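FOR IMMEDIATE RELEASE

Grillen hits goal, first pans ship in August

Puvness, the kitchen gear maker behind the Pyo folding kettle, says its second crowdfunding campaign is fully funded with 9 days left on the clock. The product is Grillen – a camp grill pan with a handle that comes off and locks flat inside the lid. One piece to pack. No loose screws.

Backers covered 80 percent of the goal in the first week. The rest came in slower, mostly from people who already own a Pyo.

"We figured it would take the whole run," said Valbona Tomić, who started Puvness with Pylyp Savchuk. "So the factory call got moved up. Everything got moved up."

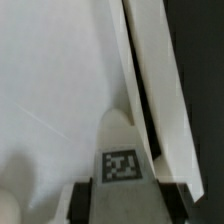
Early backers get the pan, lid, handle and a cotton bag. Later pledges get the same set minus the bag, wich can be added for 7 dollars at checkout. Colors are black or sand. A green was planned but the coating supplier dropped it, and Puvness is not going to hold up shipping for a color.

One change since launch. The handle latch now has a wider tab, after testers wearing gloves had trouble with the old one. Anyone who pledged before the change gets the new latch, no extra cost, nothing to fill out.

"Gloves, cold mornings, that was the complaint over and over," Savchuk said. "Easy fix. Should of done it the first time." 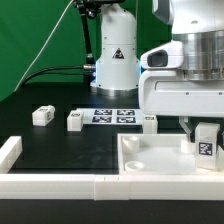
Shipping and add-ons

Address survey goes out when the campaign closes. Please answer it quick – boxes are packed in the order replies come in. US and Canada first, then everyone else. Almost 15 retailers have asked about stocking Grillen, but backer orders go out before any store gets one.

Spare handles and a second lid will be offered in the survey. Pyo owners can add a replacement gasket too.

Press contact

Kristýna Štefanec, Puvness. Review pans on request, limited number. Photos and spec sheet available, please say which color you need.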